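Brown table cover from Berneveo – worth it or just a big placemat?
Kitchen & Dining > Tables, chairs, surfaces
353 views

tmakris
Posted Tuesday, June 3, 2025

I bought the Hoker cover in mocha in January after reading 191 reviews that all sounded like the same person on a good day. "Transforms your table." It's a brown sheet. My table was brown before.

The listing makes three claims I wanted to check: no glare, the color goes with anything, and light things don't slide around on it. I've had it long enough to have opinions on all of them, and my opinion so far is meh. 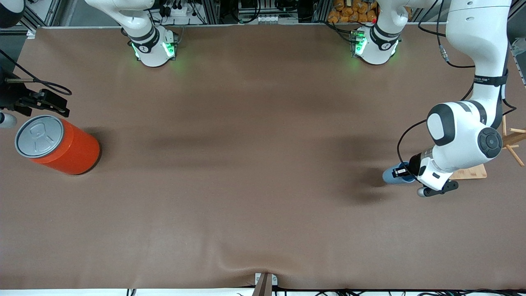 The glare thing is what sold me, because my old cover was shiny and you couldn't sit at it in the evening without a lamp staring back at you. I'll give them that one, grudgingly. The orange can is glossy as anything and the brown around it stays flat, with a plain dark shadow off to one side. But I don't see why matte costs what it costs. Going with anything is a bigger stretch. Orange on mocha is loud, and the pale blue cup looks like it belongs to a different kitchen. If you own light wood, like that stand with the pegs, fine, they get along.

Anybody else have one? I'm mostly asking about cleaning. I don't believe "wipes clean" from anyone who's selling the thing.

Theano Makris

lowshelf
Re: Brown table cover from Berneveo

I had the gray one. Wipes clean if you get to it right away. Leave a tea ring overnight and you're scrubbing. So, same as a table.

Orange and brown looks great, by the way. My grandmother's whole kitchen was orange and brown.

H. Maruyama
Re: Brown table cover from Berneveo

I disagree with both of you a little. Mine has been on the kitchen table for over a year and tea rings come off with dish soap and warm water. Lowshelf, did you use the spray they tell you to use? Don't. It leaves a film and the next stain sticks to the film.

Theano, you said three claims and covered two. What about the sliding?

Hideaki

tmakris
Re: Brown table cover from Berneveo

Fair. I got carried away about the orange. I don't own the spray and I'm not buying a spray for a sheet.

My full list, in the order I got annoyed:

1. Size. The listing says 2,000 mm long. Measure your table yourself and then measure the cover when it shows up. Mine was a touch short of what I wanted on one end, and that might be my own fault for trusting a tape measure from a drawer of broken things.

2. Color. They call it mocha. On my screen it was a nice dark coffee brown. At home it depends on where you stand and what's between you and the light. Put an orange can on its side and look at the cover next to it: I'd call that tan, nearly a pinkish beige, with a softer, darker band where the shadow goes across. Mocha is a generous word for it. If you're trying to match chairs, ask for a swatch.
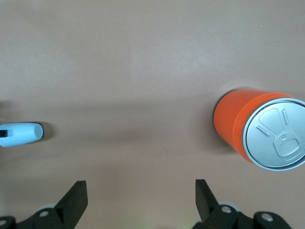

3. Sliding. Cups and bowls stay where you set them, and so they did on the bare table. I've never had a bowl wander off. A round can lying down is another matter, and no cover is going to fix that if your floor slopes like mine does.

4. Corners. They curl for the first week. Books on the corners overnight helped, and so did giving up and pushing the table against the wall.

5. Price. See post one.

Lapiņa
Re: Brown table cover from Berneveo

Is 2 really a fault? Any plain color does that. I painted a hallway beige and it's pink in the morning, gray by supper. I'd be more suspicious of one that looked exactly the same all day.

What I'd want to know is crumbs. Dark plain covers show every single crumb, and people who recommend them don't seem to eat toast.

tmakris
Re: Brown table cover from Berneveo

Toast is bad. Flour is worse. Toast crumbs sort of blend in if they're done dark enough.

And okay, I'll move color from "fault" to "listing oversells it." The photos on the listing were clearly shot in some kind of cave.

H. Maruyama
Re: Brown table cover from Berneveo

Crumbs are why I like a plain one. I see them, I wipe them. We had a patterned cover before and I don't want to think about what lived in that pattern.

On the price – Berneveo had it marked down when I bought mine, so maybe I'm easier to please. I wouldn't pay full price either.

jona_in_4B
Re: Brown table cover from Berneveo

Going to be the grump here. 191 reviews and I bet half got a discount for writing them. You can buy a length of plain vinyl off the roll at a fabric store, cut it to fit, and have exactly the size you want. Mine's been down since I moved in.

Jona

lowshelf
Re: Brown table cover from Berneveo

Is it matte though? Every roll I've looked at was shiny enough to shave in.

jona_in_4B
Re: Brown table cover from Berneveo

Semi. You get used to it.

tmakris
Re: Brown table cover from Berneveo

"You get used to it" is how I ended up with the last one for six years.

I'll try the dish soap, Hideaki. There's a mark near the wall side that I've been blaming on the cover and it may just be me. Crumbs I'll live with. Still wouldn't tell a friend to pay full price, and still say the pale blue looks odd on it, but I don't plan on sending it back. The return window closed a long time ago anyway.

Lapiņa
Re: Brown table cover from Berneveo

Pale blue and brown is a classic. You're all wrong about colors in this thread.

H. Maruyama
Re: Brown table cover from Berneveo

Agreed on the blue. Theano, rinse the soap off with clean water afterward and dry it with a towel. If you let it air dry it spots, and then you'll be back here complaining about spots.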